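Potluck season, and the matter of the plates

3 min read

The Rastbridge potluck is back in September, and with it the question that has followed this newsletter through four editors: what happens to all the plates? People arrive with one and go home with none, or with three, or with a very nice one that belonged to somebody's aunt. I have a brown oval dish in my cupboard that has been to more potlucks than I have. If you recognize it from that sentence, please come and get it.

Last year we tried masking tape. Everyone wrote a name on a strip and stuck it to the underside, and then the dishes went through hot water and the tape went down the drain, along with the names. The drain has since recovered. The year before that we tried stickers, which had the opposite problem. My pie tin still says MARGE on it and I expect it always will. I am not Marge.

So this year Yoshinori Nomura has talked us into buying plates. Plain ones, plastic, all the same, owned by the potluck and by no one in particular. There will be 144 of them, a number arrived at because that is how they come. Yoshinori wanted to order from Hasby, who sell a heavier plate with a rim that stands up to gravy. I wanted the cheaper ones from Dovanov, who do not claim anything about gravy. We went with Hasby. I have been told I may bring this up once more, and I am saving it.

What this means for you: bring food in whatever you like, but leave your dinner plates at home. Serving dishes are still your own affair, so scratch your initials on the bottom, or bring something so ugly that it can only be yours. (The orange fish platter is welcome, as ever. We all know whose it is.)

Sign-ups are by course again. At the moment we have a great deal of potato salad and one person down for "ice." Last year's list closed with 5 kinds of baked beans and a single vegetable, and the vegetable was corn. If you can make something green, or know someone who can, please think about it over the summer. Desserts are full. They were full before I had finished typing the heading, and two of you were already on the waiting list for brownies.

The paper list is by the door at Rothe Hall, with a pen on a string. If the pen is gone, the string will still be there – tie your own pen to it and consider that your contribution to the evening.

Next month: folding chairs, and why some of them don't. 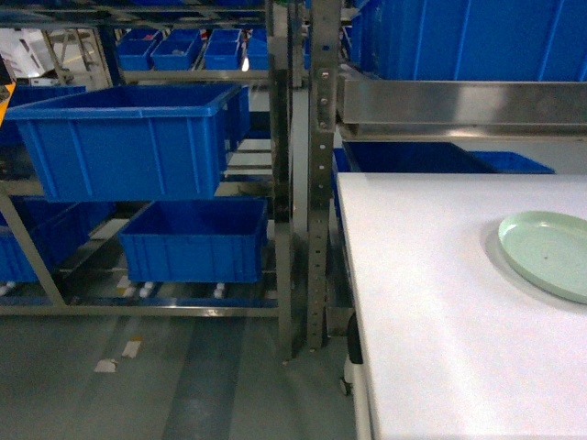 Mint green, with a rim.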